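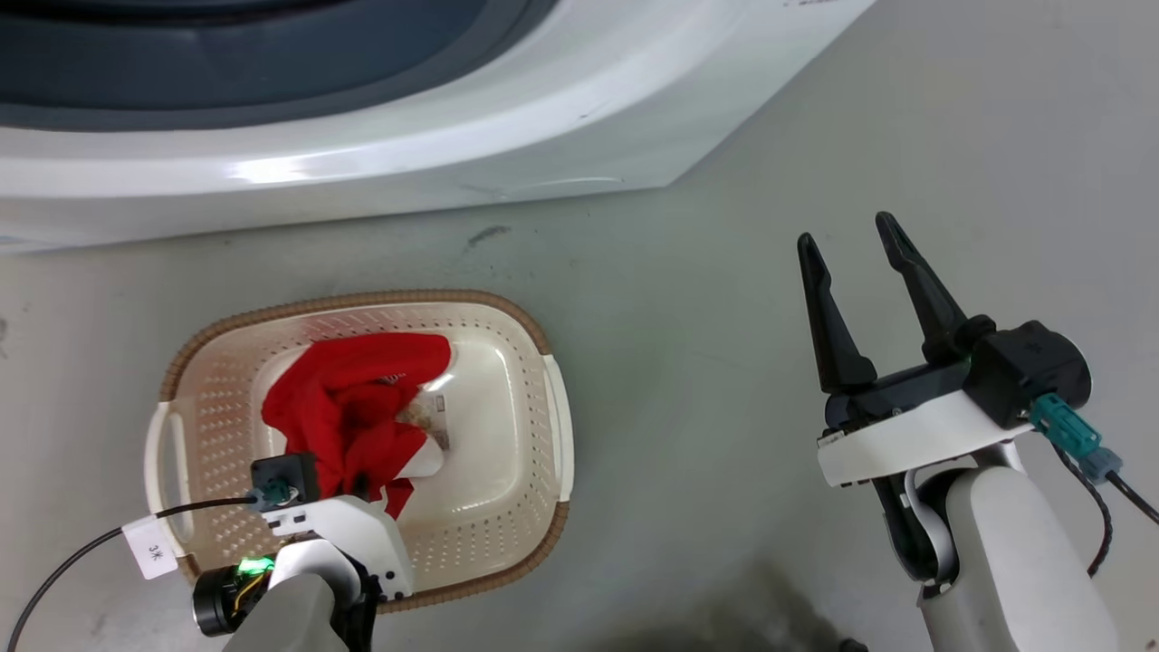
Laundry station, Perthorpe. Left gripper on the red garment, right gripper open over bare floor.

Whose rules are these, anyway?

Perthorpe's draft guide to good practice for household robots came out in November. It runs to 41 pages, and I've read them all. Shakuntala Bajpai asked me to put up a gallery so people could see the work the guide is meant to cover. It's a short gallery. My notes go with it.

Cable labels. The guide wants every cable marked at both ends in a way "any trained person can read." The tag on the left arm says "3*" by hand. I can read it fine. What the star stands for is another matter, and the guide has no page for that.

Indicator lights. There's a green one glowing on the left arm. The draft says green means "normal operation" and leaves each site to decide what normal is. Lucyna Jakubowski has argued for one shared meaning since the first version. I'm with her – a color code that changes from building to building is decoration.

The idle arm. Section 2 covers an arm that is holding something. An open gripper held out beside a basket gets a single sentence, and that sentence is about storage. Bakari Mussa says a fix is coming. He said so about the last draft too.

The test count. Tedden wants 300 clean runs before a site can say it follows the guide. Clean by whose count? As written, the site keeps its own log and marks its own work.

Comments on the draft go to Marianna Wilczyńska at the Raddale office. Mine came to almost 37, and I left out the spelling.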